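A stopped arm is not a safe arm

Damian Malinowski, for the Stullance automation safety group
21 April 2020

The incident at our Staten workshop was small, and for that reason it was nearly left out of the record. An arm had been set to pick up a cup and put it in a tray. It closed on the cup, lifted it, lost its position signal and stopped. The controller reported a safe state. Jianhua Lu, who was on duty, reached in to take the cup away, and the fingers opened and then closed hard on her hand. She was bruised and went back to work after 7 days.

I have read the report by Bijan Salehi twice. It is careful and fair. It finds that the stop worked as written: the joints of the arm were held, and the hand, which runs from a separate controller, was not. When the signal returned, the hand finished the last order it had been given. No part had broken. Every line of the program did what its author had asked of it.

My quarrel is with what followed. The first proposal was a new sign and an hour of extra training for staff. I do not object to signs, but a person who reads the words 'safe state' on a panel is entitled to believe them. If the words cover the arm and leave out the fingers, the words should be changed or the machine should be. I would prefer the machine.

The case against this is cost, and it deserves a proper answer. Afaf Kassab has pointed out that linking the two controllers on the Jurus cell would mean repeating the acceptance tests, and that the cell has completed 3,121 cycles with one injury. She is right about the work involved. Yet the same log holds 278 signal losses, and in 41 of them the hand moved after the stop. Those 41 movements hurt no one only for want of a hand in the way. They should have been reported as faults from the beginning, and our forms gave nobody a place to do so.

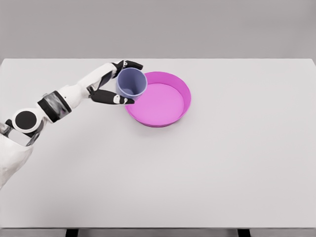 A good deal of our checking is done in simulation, and I support that. A grasp can be tried many times before anyone stands near the real machine. But our simulated trials ended at the moment of the stop. The restart was never tested, as it was treated as a matter for the operator. Ruoxi Pan has now written a set of trials in which the signal drops at each stage of the grasp and comes back after a delay. They should be required for every cell we run, including the older one at Bai – which has the same split between arm and hand.

I would ask for two further changes before the cell returns to use in July. A restart after any stop should need a deliberate action by the operator, and the hand should drop its pending orders when the arm is held. Until both are in place, the power to the hand should be cut before anyone reaches in.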